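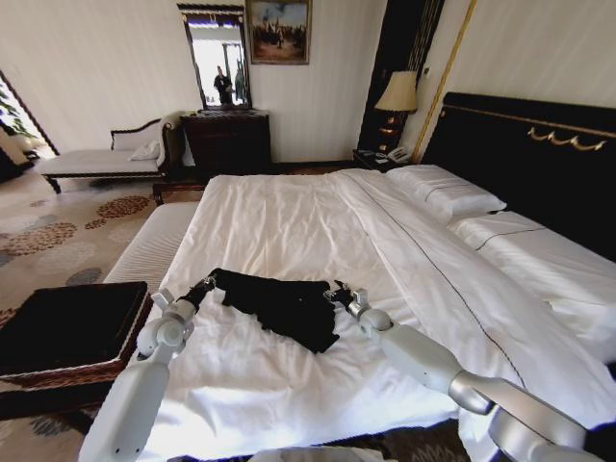
PLULTAU, March – Posted by the Plultau Energy Office

Search the forum Enter keyword Go

Topic: Storage losses in wood chips at the Rulum heating plant

plultau_energy_office wrote:

The Office invites comment on the draft findings of the chip storage study at Rulum. The plant received 1133 tons of mixed hardwood chips during the heating season. The material was kept in two piles, one under a roof with open sides and one on the paved yard without a cover. Both piles were sampled on the same schedule and by the same method.

The draft finds that the uncovered pile lost a larger share of its dry matter and was wetter at the time of use. It recommends that all chips intended for the Rulum boiler be stored under a roof. The draft does not address the cost of the roof, which will be treated in a separate paper. Comments received by noon on Friday will be considered in the final text.

ustanska_coop wrote:

The Ustanska cooperative supplies part of the material in question and has read the draft with interest. We do not dispute the measurements. We do ask that the final text state the age of the chips on arrival. Some of our loads had stood at the landing for several weeks before delivery, and it is our understanding that most of these were placed on the yard. If so, the two piles did not begin in the same condition.

boilerdesk wrote:

I support the recommendation. I have operated a chip boiler of comparable size for 2900 hours, and wet fuel has been the most frequent cause of unplanned stops. The feed screw tolerates oversize pieces better than it tolerates a frozen lump. A roof would be justified on those grounds alone, whatever the figure for dry matter.

cao_valley_growers wrote:

We must disagree with the previous contributor. The Cao Valley growers chip willow in winter and deliver it directly. A roofed store requires double handling, and each move with the loader produces fines. Under the roof at Rulum the pile was also higher than the one in the yard. Height affects heating inside the pile, and the draft mentions this in one sentence only.

Our position is that the material should remain unchipped for as long as possible. Whole stems stacked at the edge of the field dry well enough without any building. The study did not test this.

boilerdesk wrote:

Stems at the field edge are an acceptable method where the field can be reached in February. At Rulum the access road is closed to heavy trucks during the thaw, and the plant must hold its own reserve.

plultau_energy_office wrote:

The Office thanks all contributors. Three points may be clarified.

The age of the chips on arrival was recorded for 104 loads. The table was left out of the draft for reasons of length and will be restored as an annex. Readers will then be able to judge the objection raised by the Ustanska cooperative, which we consider a fair one.

The roofed pile was higher – this is correct. Temperature probes were placed at 8 points in each pile, and the highest reading was taken under the roof. It remained below the limit set in the plant's fire procedure.

The storage of whole stems was outside the scope agreed with the plant. The Office has no objection to a further trial, provided that a site can be found.

cao_valley_growers wrote:

We would be prepared to offer a site. We request that the word "all" be removed from the recommendation until such a trial has been held.

ustanska_coop wrote:

The cooperative supports that request. We also ask whether the moisture samples were taken from the face of the pile or from the core, as the draft uses both terms on the same page.

plultau_energy_office wrote:

Samples were taken from the core. The wording will be corrected. The request concerning the word "all" will be put to the plant operator before the text is closed.

Reader comments

millroad: Will the annex be available in print at the Office counter?

stovepipe44: The draft should say what was done with the bark. It holds more water than the wood and produces more ash.

heatpayer: Customers of the Rulum network would like to see the roof paper before any decision is made, and the two documents ought to be published together.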